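Incidencia n.º 629: la tela verde grande no queda lisa y estorba al doblar
Abierta por: Songül Ekinci
Asignada a: Yiğit Çınar
Lugar: sala grande de Sterkent
Fecha: 1 de julio de 2024
Estado: resuelta

Songül Ekinci:
¡Hola! Estamos encantados con la tela nueva de Prulletti, el color es precioso y cubre muchísimo suelo. El problema son los pliegues: la extendemos sobre el hormigón, alisamos, y a los pocos minutos vuelve a hacer ondas, casi todas de delante hacia atrás. Al doblar la ropa encima se mueve todo.

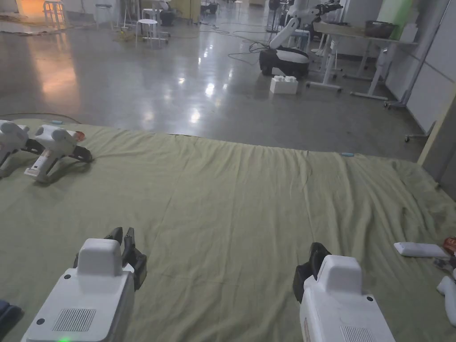
La tela extendida sobre el suelo pulido, con los pliegues.

Yiğit Çınar:
¡Gracias, Songül, así da gusto! ¿La habéis lavado ya? La de Ağca nos hacía lo mismo recién sacada del paquete y mejoró una barbaridad con un lavado a 400 vueltas y plancha de vapor por el revés.

Songül Ekinci:
Sin lavar todavía. Hemos probado a estirarla entre cuatro, tirando de las esquinas a la vez, y aguanta bastante mejor. Lo que sigue costando son las prendas azules de algodón: se abomban por el centro y, al alisarlas, arrastran la tela de abajo. 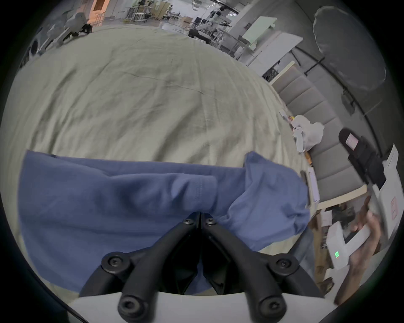

Con las prendas pequeñas no pasa, así que yo diría que es cosa del tamaño y del roce entre los dos tejidos.

Yiğit Çınar:
Probad a alisar la prenda desde el centro hacia fuera, con las palmas planas y sin tirar del bajo.

Songül Ekinci:
¡Funciona! Lavada, planchada y alisando desde el centro: tres prendas seguidas sin una sola arruga nueva debajo. Hatice ya quiere otra tela igual. Por mí se puede cerrar.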